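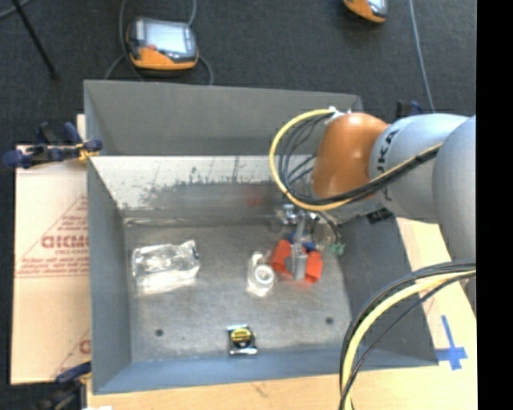 1/ People keep asking me if a machine can do the chores yet, at home or in the shop. I've spent most of the past year around bin picking, so I'll answer from there and then get to laundry and dishes. Long thread. Mute me if you need to.

2/ Bin picking is the chore of taking things out of a box one at a time. A person does it without looking up from a conversation. Warehouses pay a lot of people to do it, and so do repair shops, kit packers and anybody who takes returns.

3/ If every item in the bin is the same, this has been workable for years. Same bolt, same bracket, same box of tissues. The arm learns one shape and one good way to grab it. When somebody tells you picking is solved, ask them how many different items were in the bin.

4/ Mixed bins are where it gets slow. Put a tape measure in with a couple of clear plastic packages and one bright orange-red thing and you have four different jobs. The tape measure is compact and has hard sides. The bright one is easy to find. The clear ones are trouble.

5/ Clear plastic is trouble because a depth camera often gets nothing useful back from it. It reads the shine, or it reads the floor of the bin through the bag. On a bad day the software thinks the highlight is the object and goes for that.

6/ A scuffed metal bin makes it worse. Bare metal gives you reflections and smudges, and a wrinkled bag against it looks a lot like more of the same. We tried a matte black liner in ours for a while. It helped with the bags and hurt with black cable ties, so we were back to arguing.

7/ Some numbers from our own bench at Nesach, so you know what I'm basing this on. In March we logged 1,373 pick attempts on mixed hardware, one arm, two-finger gripper. Almost 400 of them needed a second try. A good share of the second tries worked fine.

8/ That sounds bad until you ask what a miss costs. In a bin, usually a few seconds. The arm comes up with nothing, notices, goes back down. If it's an overnight shift and the morning truck doesn't care, you can live with that.

9/ The expensive miss is the one where it thinks it has something and doesn't, or has two things and thinks it has one. Then the wrong count goes in the kit and a customer finds it. We weigh every tote now. The scale catches more than the camera does and it was the cheapest thing on the bench.

10/ Corners are the other problem. Something small gets up against the wall of the bin and the fingers can't get around it without hitting metal. A person tips the bin or flicks the thing out with a fingernail. You can program a nudge, and ours has one. It works on round stuff and is pretty hopeless on anything flat.

11/ Fingers or suction? Depends what's in there. Suction is great on boxes and smooth faces. It's poor on crinkled bags, mesh, and anything with a hole in it. Fingers need room on both sides. Plenty of cells run both and swap, and every swap is time.

12/ Another thing that gets left out of the demo videos: cables. Every sensor and air line on the end of an arm has to get there somehow, and it has to survive the wrist turning back and forth all day. More of our stops in spring came from a cable snagging or a connector working loose than from bad vision.

13/ Same goes for the bin moving. If it shifts half an inch, everything calibrated to it is off. Clamp it down. I mean hardware store clamps, on the rim, checked at the start of each shift. We spent two days chasing a "software bug" that was a bin creeping toward the operator side.

14/ So, shop floor scorecard as I see it.

- Same part, rigid, known bin: yes, buy it
- Mixed rigid parts: yes, with somebody nearby
- Mixed parts plus clear bags: slow, but getting there
- Tangled stuff (hoses, cords, springs): I wouldn't
- Bottom of the bin, last few items: depends how you feel about retries

15/ The last few items deserve their own post. A full bin is forgiving, you can grab whatever's on top. When you're down to the last few there's no easy choice left to take first. Ask the vendor to show you the bin being emptied all the way. Cusitz did it for us without being asked, and that's a big part of why we talked to them again.

16/ Now the house. A house is a mixed bin with no clamps, no fixed lighting, and a dog.

17/ Vacuuming is done, more or less. I have a Zaidi at home and it does the downstairs while I'm at work. I still pick up the floor before it runs. Picking up the floor is the actual chore if you have kids, and the vacuum doesn't touch that part.

18/ Dishes. The dishwasher is a robot by any fair definition and it's excellent. Loading it is bin picking with glass, food, and a rack that only fits one way. I've seen arms load plates in a lab kitchen in Plurkstead. They were careful and slow, and the plates were all the same plate. I'd be happy to see one try my sink on a Sunday-roast kind of evening.

19/ Laundry. Washing and drying, done decades ago. Folding has gotten much better, and I've changed my mind on it. A shirt spread flat on a table can be folded by a machine today and look fine. Getting one shirt out of a warm heap and finding the shoulders is still the long part.

20/ Toy pickup is the one I'd pay for. It's also the one closest to what we do at work, only backwards: things go into the bin. Dropping into a bin is easy. Finding a sock under a couch, from floor height, in bad light, is about as hard as anything on our list.

21/ The junk drawer test. If somebody wants to sell me a home robot, I'd like to see it take 5 things out of my kitchen drawer and hand them to me by name. Tape measure, batteries in the blister pack, scissors, rubber band, the spare key. I'd give it ten minutes. I don't think anything I've used would get all of them.

22/ Price matters too. An industrial arm, gripper, cameras, a controller and the person who sets it up is not a home appliance budget. It makes sense when it runs two shifts. My kitchen runs maybe an hour a day.

23/ And safety. At work there's a fence or a scanner, there's a stop button within reach, and everybody has had the talk. At home there's a toddler who wants to hold the gripper. The small home arms are weak on purpose, and weak arms don't lift a cast iron pan.

24/ A few replies already asking if I'm down on all this. I'm not. Two years ago our clear bag picks were bad enough that we sorted them out by hand before the arm ever saw them. Now we leave them in. That's a real change and it came mostly from better training pictures of ugly, shiny, wrinkled things.

25/ Also being asked about jobs. At our place the pickers moved to kit checking and returns. I can only speak for our building. Returns has more handwork in it than picking ever did, partly because no two boxes come back the same.

26/ If you're a small shop thinking about a cell, bring your own parts to the demo. Bring the worst ones. Throw in a couple of bags and something shiny, dump them in yourself, and don't let anybody straighten them. Then stand there for an hour with a notebook.

27/ Write down every time a person touches anything. Bumping the bin counts. Hitting resume on the pendant counts. That tally told us more than the picks-per-hour number on the brochure.

28/ Next on our bench is a shallower bin with sloped sides so things roll to the middle. If it cuts the corner misses I'll post the numbers here, and if it doesn't I'll post those too. Replies are open, but I'm on second shift this month, so expect answers after 10 pm.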